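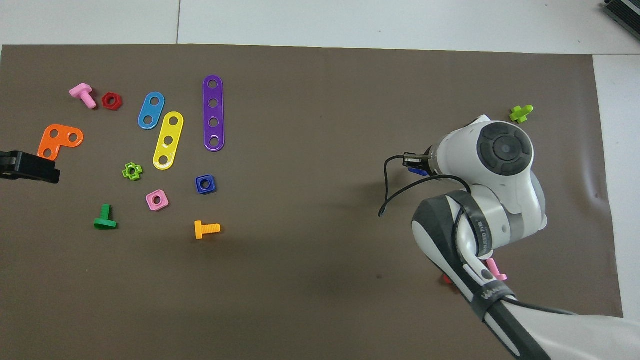
About Nuvberg

Nuvberg is a small after-school building club for children in grades one to five. We meet every Wednesday on the ground floor of the Todorova Building, which dates from 1842.

Children work with plastic bolts, nuts and perforated strips in bright colors. Beginners learn to match a nut to a bolt and join two strips. Older children build from plan cards or make up their own models. Tables are covered with brown paper before we start, and parts go back in the bins at the end.

Our Groups

We have 3 groups, with 30 places in total. The Dikik group is for first and second graders, and Trandinby is for third grade and up. The open group takes all ages.

Joining

Enrollment opens in July. A place costs $100 per term, parts included. Forms are at the front desk. Children should wear shoes with closed toes and bring a snack.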